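About Tzavaras Storage and Removals

Most removal firms' websites will tell you that moving house is exciting. We have been in a lot of hallways at half past seven in the morning and have yet to see much excitement. So this page won't promise you a stress-free move. We doubt there is such a thing, and we'd be wary of any company that sells you one.

Tzavaras started with 2 vans and a rented yard behind the Kivier bakery. It is now a storage building with 656 units, plus the vans, plus an office where the phone is answered by a person between eight and six. We still use the yard. The bakery has gone, and we miss it more than the customers do.

The firm is run by A-yeong Hong, who joined to sort out the accounts and stayed to sort out the rest. She reads every complaint herself. She also writes the quotes, and they tend to come out longer than other people's, as she puts in the things that usually turn up later as extras: stairs, parking permits, waiting time, the piano you forgot to mention.

What we think of our own trade

The word "professional" doesn't mean much in removals. Anyone with a van and a phone can use it. Badges are not much better. We belonged to a scheme called Gridon for a while and paid for the sticker every year, and in all that time no one from Gridon came to look at how we worked. We let it lapse one July. Bookings did not change.

We feel the same about "full cover" insurance. Ask any firm, including us, what the cover leaves out. Ours does not pay for things you packed yourself unless the box is damaged on the outside, and it does not pay for house plants at all. You should hear that before you book, from us, in plain words.

Then there are the online calculators that tell you how much space you need. We tried one of these, Uvov, on our own office. It thought we could fit into a unit the size of a wardrobe. We now send somebody round to look, and if the job is small we do it over the phone.

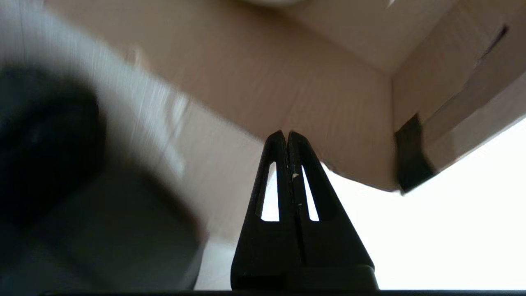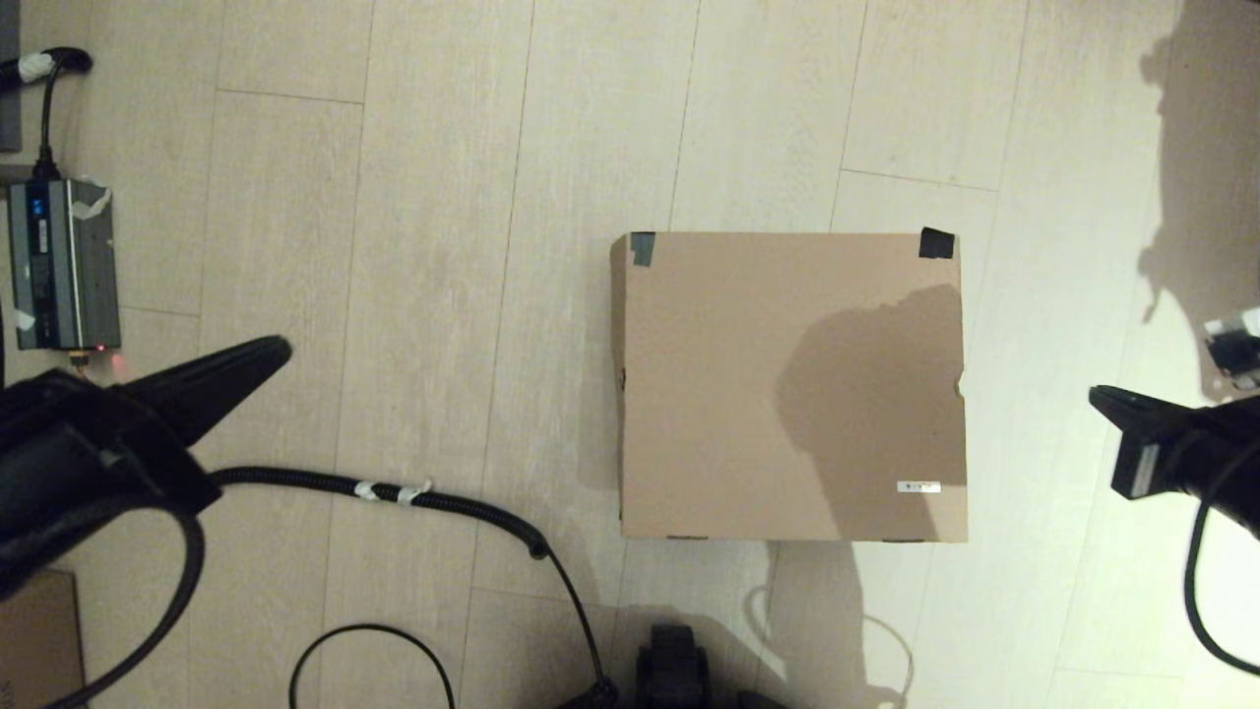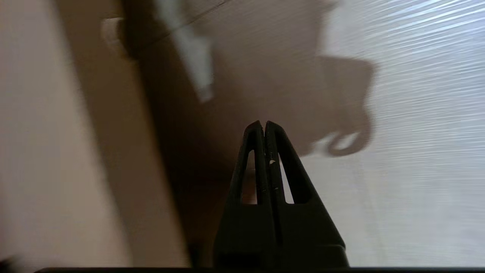

Cardboard box with tape on two corners and a small white label on top (middle picture).

Storage

Units are let by the month. There is no long contract and no first-month offer, because the offers we have seen elsewhere mostly come back as a rise later on. If our price goes up you get a letter 2 months ahead, and you can leave in that time without a fee.

The building is dry but it is not heated. Some firms say "climate controlled" when they mean there is a fan - we have a fan. Oil paintings, old guitars and anything you would be truly sorry to lose may be better off with a specialist, and we can tell you what to ask one.

Does it work?

Last year 98 customers sent back our form after a move. We don't put the scores on this page. People who fill in forms are either very pleased or very cross, and we can't see what an average of the two would tell you. If you want to know what we're like, ask your neighbours, or come and see the yard. The gate is open from eight.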